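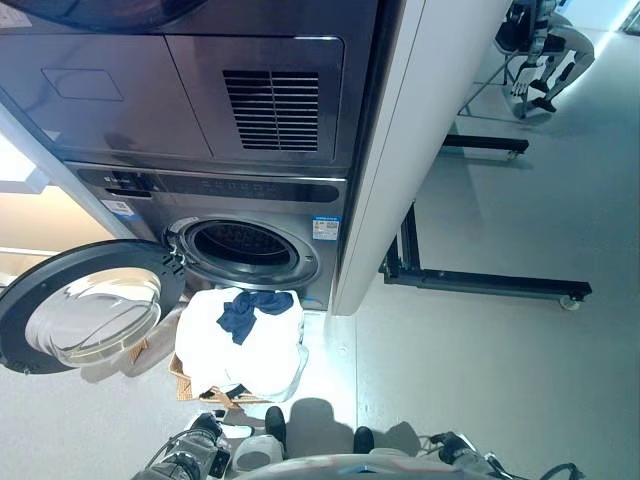 *The stacked washer and dryer, finished in dark metal.*

Mindow Farm charges $276 a night, and for that you're promised "a working holding on 84 acres." I went in February to see how much work was being done.

The brochure says the Jafri tower, a stump of stone above the lower pasture, is medieval. Augustina Tetteh, who has run the place since her uncle gave it up, is less sure. "People want it to be old," she told me. "My uncle said it was a grain store. He also said it was a chapel." The only paper she could show me was a sale deed from the Gestaretti family, and it doesn't mention a tower at all.

The sheep are real enough. There are 256 of them, and they had eaten the path to the lake down to mud. Guests are invited to help with the morning feed, which at 6:30 meant me and a couple from Iltano holding a gate while Tetteh did everything.

She won't say what share of her income comes from wool. I'd guess very little. The farm had 2,294 guest nights last year, by her own books, and the lambing shed has lost a third of its floor to a breakfast room.

None of this makes it a bad stay. The bed was firm, the eggs were good, and the lake is as quiet as claimed. But I've stayed on farms where the visitors were in the way, and at Mindow I kept feeling that the sheep were. Tetteh didn't argue when I put that to her. She asked if I wanted the room for a second night.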